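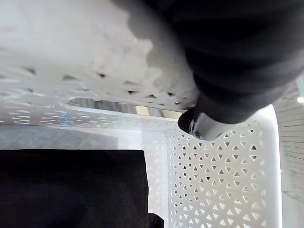

Magdolna Oláh wrote at 09:40 that the Pletlow kit keeps losing its grip on the thicker cloths when it reaches the rim of a white basket. Thin ones go over fine. She's on the trial plan, arm firmware 1388, standard finger tips, and she'd like to know whether the Tangen tips would help or whether it's a settings problem.

Ticket 1461
Product: Pletlow folding and sorting kit, trial
Status: open, then solved (see end)

Reply, 10:15
Hi Magdolna, thanks for such a clear report! Thick fabric at a basket rim is a fun one, and I think we can get you going without buying anything. Could you try these and tell me what changes?

1. Open Grip, then Fabric, and switch from Auto to Heavy.
2. Set the lift pause to 600 ms. Auto lets go of the pause completely on short lifts.
3. Run the wrist camera check again with the basket in place. Baskets with lots of small holes can confuse the edge finder, and the old check was done on a solid tub, if I've read your log right.

Magdolna, 11:50
Did 1 and 2. Much better, but it still dropped a dark grey one on the way in. Step 3 stops at "rim not found".

Reply, 12:05
Brilliant, that message is the useful bit. Go to Containers, choose Open weave, and raise rim clearance to 18 mm. Then repeat the check. Please leave the Tangen tips for now. They're lovely on towels (I use them on my own bench at Vikby) but they're wider, and you'd have less room between two baskets.

Magdolna, 14:30
Check passed! Ran the whole pile twice, no drops. One cloth landed half over the side but it stayed put.

Reply, 14:45
So pleased! For the half-over one, nudge the release point inwards a touch under Placement. I've passed the Auto pause behaviour to Hajnalka Bozsik, and she has it down for the April update. Your settings will carry over.

Closed 15:10. Fix: Fabric Heavy, pause 600 ms, Open weave, clearance 18 mm.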